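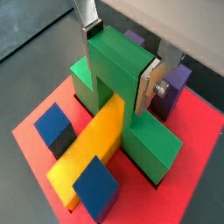
Noltorico Learning Materials Office

The case for plain blocks in public classrooms

February 7, 2020

It is the position of this office that plain colored blocks should remain a funded item in every primary classroom served by the Kinsella district. The draft supply list now open for comment would move them to the optional column. We consider this a mistake.

A block with square corners asks a good deal of a child. An arch must be set down with both feet level. A long yellow piece has to pass beneath it without knocking it over. These are lessons in balance, clearance and order of work, and they are learned by hand. 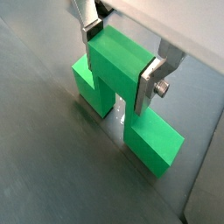

The draft cites cost. A standard set of 100 pieces is listed at 139 dollars, and we do not dispute the figure. Blocks are, however, seldom replaced. The Jorkum school still uses sets bought before its present building opened, while printed kits for the same grades are reordered each year.

We would also ask that odd shapes be kept in the order. Cubes are easy to stack and easy to store, and purchasing staff favor them for that reason. A stepped piece, with one foot turned each way, must be studied before it is placed - a child has to decide which side is the bottom.

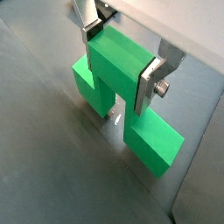 Storage is a fair concern. Irregular pieces do not fill a bin neatly, and the Iltudetti annex has reported that 4 of its shelves are given over to them. Open trays would help, and the district already owns 196 that are not assigned to any room.

The comment period closes in March. Schools that wish to keep their present allotment should say so in writing before that time.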